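Vavora (folding method)

Vavora is a method for training robot arms to fold garments from recordings of people folding laundry by hand. It belongs to the family of imitation learning methods and is used mainly for shirts, pants and other flat items of clothing. The name also refers to the set of recordings released with the method, collected under the Kudwood project. The training code is maintained by Jerer, a small robotics laboratory, and is distributed separately from the recordings.

Background

Cloth is difficult for robots because its shape can't be described by a small number of values. A rigid box has a position and an orientation; a shirt can be creased, bunched or turned inside out, and large parts of it may be hidden under other parts. Earlier folding systems dealt with this by first spreading the garment flat, finding landmarks such as sleeve ends and collar corners, and then running a fixed series of motions. These systems worked on plain tables under controlled lighting and failed often when the background was patterned or when other clothes lay nearby.

Method

Vavora divides a fold into short segments called holds. A hold begins when a hand closes on the fabric and ends when it lets go. For each hold the model predicts two things: where on the cloth the grasp should be made, and the path that point should follow until release. The two hands are modeled together, as one hand often pins the fabric while the other pulls.

Hand positions are estimated from head-mounted video and converted to gripper positions in a later step. Finger detail is mostly thrown away. Only the midpoint between thumb and forefinger, the opening width and the wrist angle are kept – a choice that makes transfer to two-finger grippers simple but loses sliding and smoothing motions made with the flat of the hand.

A correction step, known as the Jafarzadeh pass, runs after each hold. It compares the predicted outline of the garment with the observed one and, if the difference is too large, repeats the last hold with a shifted grasp point.

Training data

The Kudwood recordings contain almost 3,000 folding sequences made in 19 homes. Of these, 2,000 show shirts. Participants folded their own laundry on beds, couches and tables and were not told which folding pattern to use.
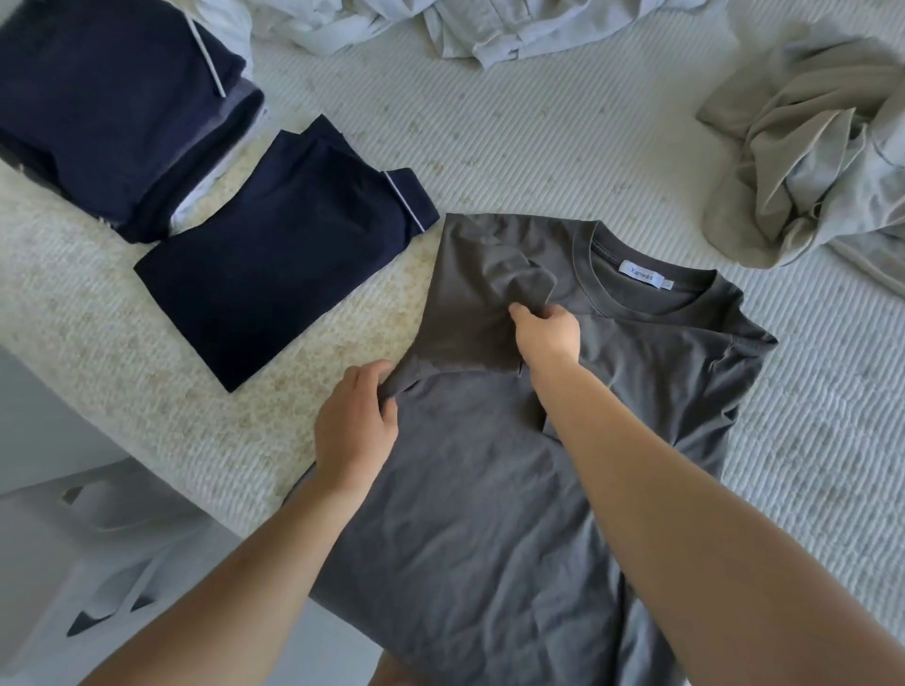 Sequences are labeled by garment type, surface and number of holds. A further 379 sequences are kept out of training and used only for testing. The test homes don't overlap with the training homes.

Limitations

The method does poorly on dark garments with few visible edges, where the folded and unfolded layers look alike to the outline detector. Forearms covering the lower part of a garment cause a similar problem, and the affected holds are given a lower weight in training. Fitted sheets and hooded garments are not supported.

See also

Cloth manipulation
Imitation learning
Two-arm manipulation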